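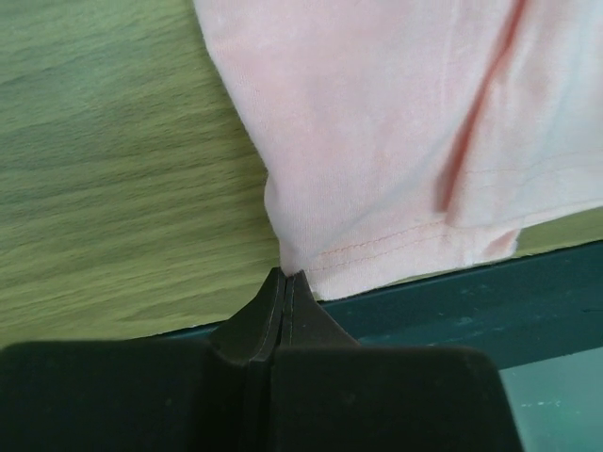

The pink tee, hem end first. Love that double row of stitching!

I've been putting off the T-shirt pile since November, and it finally got to me. Nineteen shirts, most of them from my Lusthorpe days, all crammed into one drawer (I know, I know).

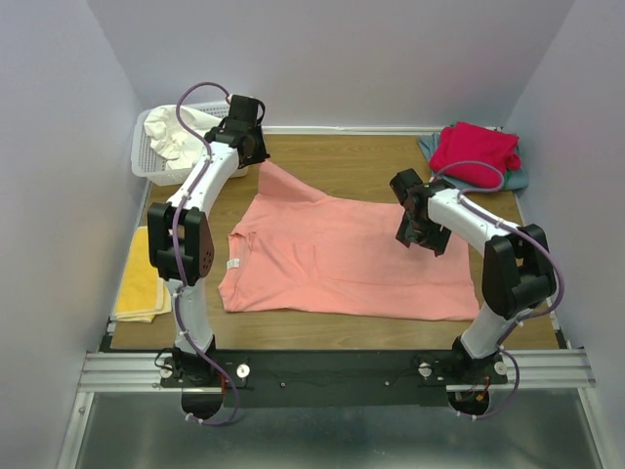
My rule for folding is to get the shirt flat before you do anything else. I used to skip that and wonder why my stacks leaned. Now I lay it sideways, tag end to my left, and work the wrinkles out from the neckline, which is always the worst part. The hem end mostly behaves itself. Sleeves go in last, then two folds and into the drawer. Four shirts are going to my sister, pink one stays!

166 shares | 4 comments
© Hekau | Contact | Back to top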